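Plusis Editorial Calendar for Personal Blogs
Home / Products / Plusis
Overview | Requirements | Calendar | Archive | Series | Import | Support | License

Plusis is a desktop program for people who write and maintain a personal blog. It keeps drafts, scheduled posts and the full published archive in a single local library and sends posts to the blog when they are due. It does not host the blog, and it does not replace the blog's own editor. Posts written directly on the site are picked up at the next sync and appear in the calendar alongside the rest.

The program is developed by Bunder in Clestport. The current release is version 6.

What is in the package

Plusis desktop application, single-user license
Connector plug-in for the blog (installed once, from the blog's dashboard)
Sproģis import module
User guide in PDF and in-program help
Updates within version 6

The price is $189, paid once. Sales tax is added at checkout where it applies.

Requirements

Plusis runs on any Windows or macOS computer still receiving security updates from the manufacturer of its operating system. The library file should be kept on an internal drive. External drives work but slow down the archive search noticeably. Network drives are not supported, and neither are folders kept in step by a file-syncing service. A library opened from such a folder will display a yellow bar and open read-only.

The blog must accept plug-ins and must be reachable over a secure connection. Free hosted blogs that do not permit plug-ins can be read by Plusis but cannot be published to. In that case the calendar and archive functions work normally, and the finished post is copied across by hand with the Copy for Web command.

The calendar

The calendar shows each post as a card on the day it was published or is due. Cards carry the title, the category color and a small status letter: D for draft, S for scheduled, P for published, H for held. Cards are moved by dragging. A published card can't be dragged unless Allow redating is switched on under Preferences > Calendar, and it is off by default.

Held posts are specific to Plusis. A held post keeps its text, pictures, categories and comments settings but has no date. It sits in the tray to the left of the calendar until it is dragged onto a day. This is intended for seasonal material which was prepared and then not used. A set of holiday recipes left over from last year stays in the tray with its tags intact and does not show as overdue.

Gaps are not flagged. Earlier releases shaded any week without a post in light red, and a number of customers asked for this to be removed. It is now an option called Show empty weeks, also off by default. The related reminder e-mails have been taken out entirely.

Pausing a blog

Version 6 adds the Pause command (File > Pause Schedule). Pausing does the following:

All scheduled posts change to held and move to the tray.
Their original dates are stored.
Automatic social announcements are stopped.
Optionally, a short notice is published at the top of the blog.

On resuming, Plusis offers two choices. Restore dates puts every post back where it was, and any date already past is marked in orange for review. Shift forward moves the whole schedule by the length of the pause and keeps the spacing between posts. Posts tagged as fixed (birthdays, holidays, anything tied to the date) are excluded from the shift and go back to the tray.

The notice is plain text with no formatting. It is removed when the schedule is resumed, or by hand from the blog's dashboard.

The archive

The archive lists everything the blog has ever published, including posts later made private. It can be sorted by date, category, length, number of comments or date of last edit. Search covers titles, body text, picture captions and, if the option is checked, comments.

The largest library used in our own testing holds 3,100 posts with pictures. On that library a plain text search comes back without a visible delay. A search with comments included takes longer, and a progress bar is shown.

Three reports are supplied with the archive:

Broken links. Lists each outgoing link which no longer resolves, with the post it appears in. Links can be replaced, removed or marked as known. The check runs only when started by hand.

Orphaned pictures. Lists uploaded pictures not used in any post. Plusis never deletes these from the blog. It writes the list to a text file.

Recurring posts. Groups posts with similar titles from different years, such as annual roundups and countdowns. The report is useful when deciding whether a yearly feature should be repeated, rewritten or retired. Grouping is by title wording only, so a series that changed its name will appear as two groups. They can be joined with the Merge command.

Series

A series is an ordered set of posts with a shared heading and, if wanted, a shared closing paragraph. Plusis maintains the previous and next links between the posts, including when a post is moved, held or deleted. The heading and closing paragraph are edited in a single place and pushed to every post in the series at the next sync.

Series may be reused from year to year with Duplicate as Drafts. The copies keep their order and categories but not their comments. Web addresses are generated from the new titles. If the title is unchanged, the year is added at the end of the address – this can be edited before publishing but not after.

Privacy of family material

Many personal blogs contain names and pictures of relatives, and a common request was for a way to find these later. The Names list (Tools > Names) holds any number of words or phrases. Posts containing a listed name are marked with a gray dot in the archive and can be filtered, made private as a group, or run through Substitute, which replaces the name with an initial or nickname of the author's choosing. Substitute keeps a copy of the original text in the local library. Picture captions are included. Text inside a picture is not.

The Names list is stored in the library and is not sent to the blog or to Bunder.

Support and setup help

Support is by e-mail and is included in the price. Messages are answered by Ezekiel Kincaid and Khoa Tạ, both of whom also work on the program itself.
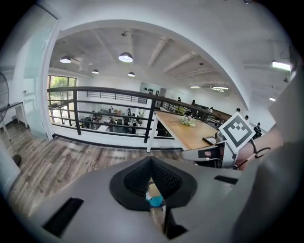 Setup help by telephone is available by appointment for customers moving a library from another program. Please have the blog's dashboard open and the license number at hand before the call. There is some background sound on most calls. Customers who find this difficult can ask for the same help by written chat, which follows the same steps. Appointments start at 9 a.m. or 1 p.m. Clestport time, and the earlier one is recommended for long archives.

Please don't send passwords by e-mail. The connector plug-in issues its own key, and this key is all that is needed for a support session. It can be revoked afterward under Plusis > Connection in the blog's dashboard.

When reporting a problem, attach the log file (Help > Save Log). The log contains post titles and dates but no body text. Titles can be masked by checking Mask titles before saving.

Importing with Sproģis

The Sproģis module reads export files from the common blogging systems and from earlier versions of Plusis. It preserves dates, categories, tags, comments and drafts. Pictures are downloaded from the old blog during import, so the old blog must still be online at that point. If it has already been taken down, the posts are imported with empty picture boxes carrying the original file names, and a folder of pictures can be matched to them afterward with Relink Folder.

Known limits of the import:

Recipe cards made with a separate plug-in arrive as plain text. Quantities and steps are kept, star ratings are dropped.
Slideshows become a vertical run of pictures.
Polls are not imported.
Password-protected posts arrive as private.
Sidebars, menus and theme settings are outside the scope of the program.

An import may be interrupted and resumed. Running the same file a second time does not create duplicates as long as the titles and dates have not been altered in between.

Backup

Plusis writes a backup copy of the library each time the program is closed and keeps the last six. The number can be raised under Preferences > Library. Each backup is a complete library and can be opened directly. Pictures are stored once and shared among the backups, so the picture folder must be copied along with the library file when moving to another computer.

The library can also be exported as a folder of plain HTML pages, one per post, readable in any browser without Plusis installed. Comments are placed at the foot of each page.

License and refunds

The license covers a single author on up to two computers. The number of blogs is not limited. Two authors sharing a blog need a license each, and their libraries are kept in step through the blog itself. Where both have edited the same draft, the later version is kept and the earlier one is saved to the tray as a held post.

Refunds are given within the first month after purchase. Send the license number by e-mail; no form is required. Posts already published through Plusis stay on the blog, and the connector plug-in can be removed without affecting them.

Owners of version 5 can upgrade at half price from the Account page. Libraries from earlier versions are converted the first time they are opened. The old file is left in place with its name unchanged, and the new one is saved beside it.

Related items

Plusis User Guide, printed and spiral bound
Additional author license
Release notes for version 6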